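Topics > Waste and Packaging > Deposit Schemes > Questions and answers

Reusable takeout boxes in Kulevstead: your questions

What is the city proposing?
A returnable container plan for takeout food. You pay a two-dollar deposit on a hard plastic box, eat your lunch, bring the box back and get your money. Prarkton, the company that would own and wash the boxes, would run it under contract. Restaurants could join or stay out.

Is it a ban on throwaway boxes?
No, although people keep calling it one, including people who ought to have read it. Any restaurant that wants to keep using foam can keep using foam. We think that's the first problem. A voluntary plan tends to sign up the places that were already careful.

How many times does a box have to be used before it beats a throwaway one?
It depends on who you ask and what they left out. Prarkton's brochure gives a low number but doesn't say how far the trucks drive or how hot the wash water is. We asked for both and got the brochure again. Until those figures are out, we would treat any claim about carbon savings as advertising.

Didn't the Gemport trial show that it works?
The Gemport trial handed out 646 boxes. The summary says return rates were "strong," a word we can't divide by anything. It also ran inside one office park, where people eat lunch a short walk from the return bin. Kulevstead has commuters, students and a lot of people who pick up dinner on the way out of town. They may do just as well. We'd like to see it tested before the contract is signed.

Can I bring my own plate or box instead?
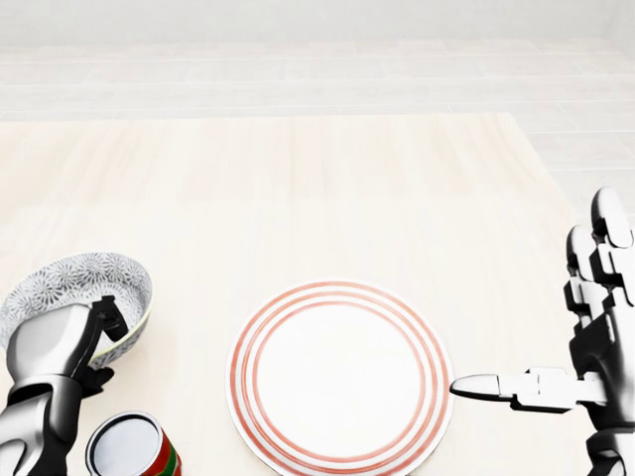
Kulevstead, 9th January

Under the draft rules, yes, if the restaurant agrees. The draft leaves it up to each kitchen, and there is no discount for doing it. So a customer who causes no new box to be made, trucked or washed by anyone else gets nothing, and the plan puts its money behind the boxes. We have asked for that to be changed.

What happens to boxes that don't come back?
The company keeps the deposit. Read that again if you like. A firm that earns something on every lost box has a weak reason to chase them. In our view unclaimed deposits should go to the city's waste fund, and the number of lost boxes should be published every month.

Where will they be washed?
At a plant on the Pritchard side of the river, which would handle roughly 2000 boxes a day. Whether the water permit covers that much is still an open question - the application we saw was for a smaller line.

Are you against reuse?
We're for it, and some of us have been pushing for it here for years. A badly built plan that fails will be used as an excuse to do nothing for the next decade.

How do I comment?
In writing, within 21 days of the draft being posted. Comments sent to this page don't count as official ones, so please send yours to the city clerk. Ask for the transport and water figures by name - vague requests get vague replies.

Answers compiled by Pui-shan Chu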